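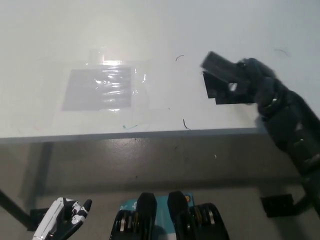

Pakenside Bagged Flats: data card

Status: usable, with reservations. Read the reservations first.

What this covers

Pakenside is a set of notes and pictures on flat goods in clear plastic bags, handled on a white table. The question behind it was a small one. When a thin sheet goes into a clear bag and the bag is laid flat, how easily can anyone tell what is sheet and what is spare film? The supplier's literature says it is obvious. I have my doubts, and most of the notes are about why.

Contents

700 pictures
133 written notes, one per bag
112 of those notes checked by a second reader
README (this file)

The 21 unchecked notes are marked "single" in the last column. Treat them as one person's opinion.

What we wrote down

Each note records the color of the sheet against the table, whether the bag lies flat, where the loose film ends up, and whether glare hides any part of the contents. Thread, hair and lint on the table are recorded too. They were left off the form in the first round, and I think that was a mistake. A dark thread on a white top draws the eye faster than a pale gray sheet under crinkled plastic does.

Words used in the notes

"Sheet" means the flat item inside the bag. We don't name the material unless the label did, and the early habit of guessing "foam" or "felt" from a picture has been removed.

"Spare film" means any part of the bag that goes past the sheet.

"Ripple" means a crease that catches light. Readers disagreed over where a ripple stops and a fold starts. I don't believe our rule settles it, so don't build anything on that column alone.

"Debris" means anything small and loose on the table. Color is given only when both readers agreed on it.

Known problems

The light is uneven. Parts of the tabletop go nearly white, and a faint hair there can be missed altogether. A blank debris field means no debris was noted, which is weaker than saying the table was clean.

Light gray on white is overrepresented. 70 of the bags hold a sheet close to the table in tone. Anyone hoping to learn about bright or patterned goods should look elsewhere.

An older summary from Mallow claimed that the bag edge "can always be found." I went through the notes with Fermín Ocampo and we could not support that. The line is gone from this version. If you see it quoted, it came from the old file.

Please don't use the set to

judge whether a bag is sealed
guess the weight or thickness of a sheet
rate how clean a packing room is

Changes

January: debris column added, material guesses removed, Mallow summary withdrawn.

Corrections go to Fermín Ocampo at the Paredes office. Include the note number and say which column you think is wrong.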